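Home Kitchen Workshop Paperwork Storage Contact

Filed under: Household records, disputes and small claims

Keeping a claim file at home

Suleiman Iyamu

Most disputes over a faulty appliance or a badly fitted worktop never reach a hearing. The ones that do are decided largely on paper, and the paper usually comes out of a kitchen drawer. These notes cover the physical side of it: what to keep, how to store it and how to put it in order. They are not legal advice, and time limits and fees should be checked with the court before anything is sent.

The container

Use a lever arch file with a set of numbered dividers. Box files are poor for this purpose because the sheets shift and the order is lost each time something is taken out. Do not use plastic pockets for thermal receipts. Some pockets soften the coating and the print fades within months. Photocopy the receipt on the day of purchase, write the date on the back of the copy in pencil, and keep the original in a plain paper envelope behind it.

Keep the file indoors, on a shelf above floor level. Lofts are too hot in summer and garages are damp from October onwards. A file kept under a sink will be ruined sooner or later.

Order of the contents

Section 1 is the contract. This includes the quotation, the order form, any terms printed on the back and the delivery note. If the order was placed by telephone, write down what was agreed and the time of the call, and sign the note the same evening.

Section 2 is money paid. Bank statements should be copied and the other entries covered with a strip of paper before copying. Correction fluid should not be used on an original document for any reason.

Section 3 is correspondence, oldest at the front. Print emails with the full header showing. Text messages should be captured as screenshots with the sender's number and the date visible, then printed two to a sheet. Four to a sheet is too small to read across a table.

Section 4 is the fault itself: photographs, the log and any report.

The log

A log is a ruled notebook with the pages numbered by hand before the first entry. Each entry has a date, a time and one plain sentence. "7.40 a.m., dishwasher stopped mid-cycle, error light on, water in base" is sufficient. Remarks about the retailer's attitude should be left out. Errors are struck through with one line so that the original wording can still be read. Pages are never removed.

My own log for a Fletora extractor hood ran to 21 entries between February and the end of May. The hood had cost 300 pounds and the fitting a further 200. The supplier, Grusport, maintained that the motor had been blocked with grease. The entries showed the same rattle from the first week, and the claim was settled by letter before a hearing date was set.

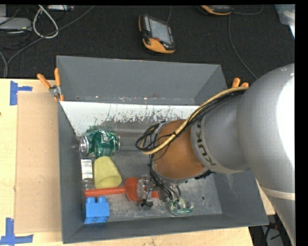

Photographs should be taken in daylight where possible, with one wide view to establish the position of the part and one close view of the defect. Put a steel rule beside a crack or a gap. Keep the original files as they came off the camera or telephone and work only on copies, as editing can alter the stored date. Number each print on the back to match the log entry it belongs to.

Keeping the part

If a component has been replaced, keep the old one until the matter is closed. Put it in a clean, dry tub with a lid and tie on a card label giving the date of removal and the name of whoever removed it. Oily parts should be wrapped in lint-free cloth — newspaper leaves fibres and ink. Do not clean the part. Residue may be exactly what an engineer needs to see, and a scrubbed bearing says very little.

Do not dismantle it further either. A neighbour in Climside opened the sealed pump from an Arain washing machine to see what was wrong and was told, fairly enough, that the damage inside could no longer be dated. Her claim, for 2,000 pounds including a ruined floor, was reduced by more than half.

Making the bundle

When a hearing is likely, the file is turned into a bundle. Remove duplicates first. Put everything in date order unless the court directs otherwise, and write page numbers in the bottom right-hand corner in black ink. Add an index at the front giving the page, the date and a short description of each item.

Make one copy for the court, one for the other side and one for yourself, and check all of them page by page against the original. Home copiers commonly pull two sheets through together. Double-sided documents need particular care, as the reverse is easily missed and the terms are generally printed there. Fasten the copies with treasury tags. Staples of the ordinary size will not hold a thick bundle and heavy ones make it awkward to turn the pages.

After the matter is closed

Keep the file for six years, with the settlement letter or judgment at the front. Batteries must be taken out of any stored part before it goes back on the shelf. When the period has run, shred the bank statements and put the rest in with the paper recycling. Lever arch mechanisms have to be cut out with pliers first.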